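Kuddale Motor Club Forum > Buying and Selling > Small cars, small budgets

Thread: Talk me out of a used Grorkix hatchback

pughfan33
My wife's sedan has finally become more filler than car, and there's a two-owner Grorkix hatch for sale over in Jonthorpe. It's the three-door with the 1.2 and the roof that doesn't match the rest of it. Drove it for 11 miles and grinned like an idiot. The clutch bites very high, the rear seats are for groceries, and the seller wants more than I want to pay. Somebody stop me.

torque_wench
Can't help you, I've owned two. The first one ate a water pump and a window regulator in the same May. The second has been fine apart from the sunroof, which has views of its own on when to open. You get used to keeping a towel in the car.

Izzati Purba
High clutch on the 1.2 means it's near the end. Budget for a new one and take that off the price. My local shop charged me $1079 with the flywheel, and I had to go sit down for a bit.

dullsedanowner
Buy the Pugh. Same money, five doors, a trunk you can put things in.

torque_wench
The Pugh is what you get when you ask for a car and they hand you a waiting room.

dullsedanowner
A waiting room that starts every morning. I've had mine nine years. Tires, brakes, one battery. I couldn't tell you what color it is without going to look, and I consider that a feature.

pughfan33
Before anyone asks, the user name is from when I had an old Pugh wagon. Loved it. Traded it for the sedan. We don't discuss it at home.

Izzati Purba
Did you get it on the highway? Mine was a riot up to 50 and then the wind noise arrived and brought its family.

pughfan33
Only back roads and one roundabout, which I did three times. The seller was in the passenger seat and went quiet after the second.

oldgreaseball
I'll disagree with Izzati on the clutch. They all bite high, even new ones. There's a bit of adjustment at the pedal end and half the ones sold as "needs clutch" just need ten minutes upside down in the footwell. Try third gear up a hill with your foot down. If the revs climb and the car doesn't, walk away.

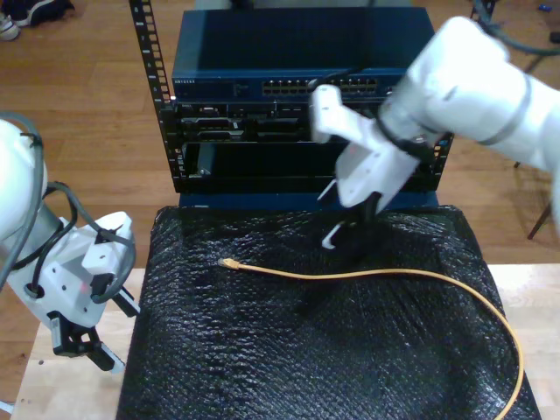
Also check the carpet behind the driver's seat. Push your hand right down into it. The door seals on the three-door go hard and the water sits under the mat, and the wiring for the fuel pump runs through there. Smells like a gym bag if it's been going on long.

Izzati Purba
Mine slipped in third up a hill, so I suppose we agree, and I'd still like my money back.

dullsedanowner
The Pugh doesn't smell of anything.

pughfan33
OK, going back to Jonthorpe at 9 tomorrow with a flashlight and a hill in mind. If the carpet's dry I'm making an offer.

torque_wench
Take a towel.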